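Okay friends, the counter saga continues. Three weekends of going back and forth, and I have finally made peace with the gray marble pattern. I wanted plain white for years, and now I catch myself wiping it down just to see the shine!

My big rule since Tuesday is that only one thing gets to live out there, and it's the white plastic basket with the little slots in the sides. Everything else had to find a cupboard or go.

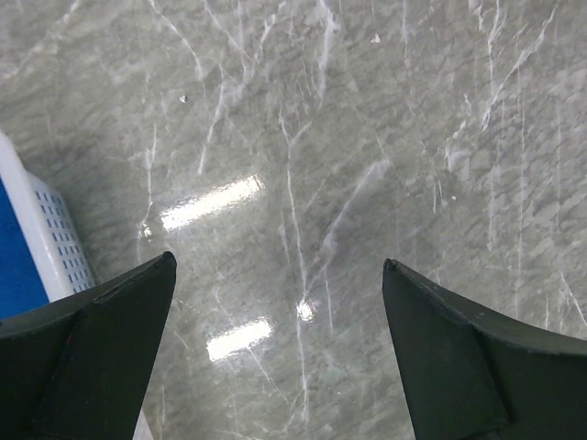
I did 41 minutes of sorting last night (yes, I set a timer) and found three can openers, which explains a lot about that drawer.

Next up is the shelf over the stove – I'm a little scared of it. If anyone has tried the Barnus shelf liners, please tell me whether they peel up at the corners, I'd love to know before I order a whole roll.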